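Sorting Household Papers: A Revised Practice

Sat 23 May

The purpose of this entry is to set out the method by which household papers are now kept at this address. It replaces the entry published in January, which readers found difficult to apply.

Papers are divided by the length of time they must be kept. Utility statements are retained until the following statement has been checked and paid. Tax records are retained for 3 years. Deeds, birth records and insurance policies are kept without limit, in a separate box on the upper shelf of the hall closet.

The previous arrangement sorted papers by sender. It had been in use since 1992 and had grown to 80 folders, many of which held a single sheet. A letter from Verbruggen concerning the furnace warranty was filed under V, while the receipt for the same furnace was filed under Hamen, the firm that installed it. Finding both took most of an evening.

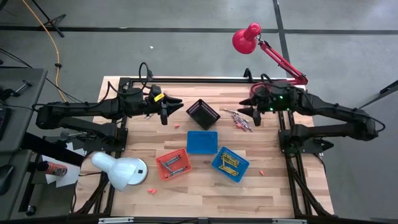 Incoming mail is opened on the day it arrives. Envelopes and advertising inserts are discarded at once. Anything that requires a reply is placed in an open tray and dealt with before the end of the week — the tray is not to be used for storage. Once answered, the letter is marked with the date of reply and moved to its folder.

In the course of the change, 382 sheets were removed. Those bearing account numbers were shredded. Product manuals were reviewed separately, and the manual for the Trurex water softener was kept even though the unit was replaced some time ago, as the fittings remain in use.

Labels are written by hand in pencil. Printed labels were tried and did not hold well on the older folders. A second box, for medical papers, is still to be arranged and will be covered in a later entry.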